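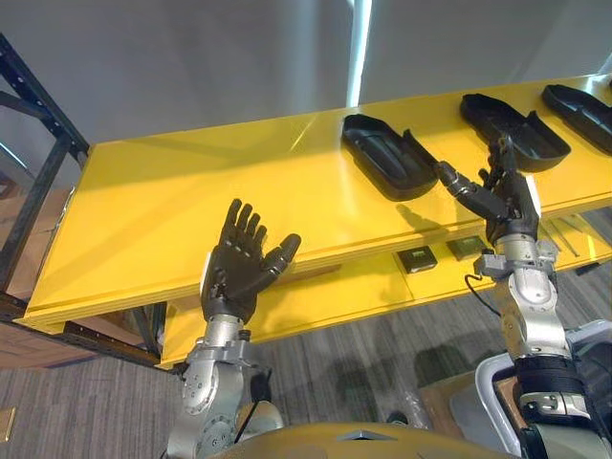
2 min read

Re: [Grirley-owners] Dishwasher stops mid-cycle, water left in the tub

Ulla Lie wrote on 10th October:

> Our Grirley dishwasher has started stopping partway through the normal
> cycle. The light blinks, it beeps, and there is gray water in the bottom.
> If I cancel and run the drain program it empties most of it, but not all.
> I cleaned the filter under the lower rack and it made no difference. The
> machine was installed in August by the people who did the kitchen. Do I
> need a new pump? The local shop quoted me $95 just to come out and look.

Hi Ulla,

I would hold off on the pump. If the drain program gets most of the water out, the pump is running. A dead one leaves all of it in there and usually hums or says nothing at all.

With a machine put in during a kitchen job, I would check the drain hose first. Pull out the kick plate and look where the hose leaves the back. On ours it had been pushed flat against the wall when the cabinet went in. It should run up to the underside of the countertop, get clipped there, and then come down to the sink connection. If it lies on the cabinet floor the whole way, dirty sink water can run back into the tub.

Do you have a garbage disposal? If it was new at the same time, take the hose off the side inlet and look for the plastic knockout plug. Installers forget it. You would normally have trouble from the first wash, but a plug that was only half knocked out can swing back and block the hole.

After that, the check valve. Turn off the breaker, bail out the water with a cup and a sponge, lift out the filter, and undo the 2 screws on the pump cover. The valve is a rubber flap right behind it. Mine had a sliver of glass holding it open. Wear gloves. If the flap is stiff or torn, Holub sells one for $29 and it fits all the Grirley models with the round filter. Vokon has a cheaper one but the lip is thinner and I had to replace it within the year.

Someone here recommended the Filtgate cleaning tablets for this last year. They are fine for grease but will not move glass or a fruit sticker, so skip them for now.

If the flap and hose are both good and it still stops, then pay for the visit. A pump with labor should not come to a lot over $100 on top of the call-out, and ask whether they take the call-out off the bill if you go ahead. Also check with the kitchen people before you spend anything, as a crushed hose is their job to fix.

Can you post how many times the light blinks before it pauses? The hose fault and the pump fault have different codes.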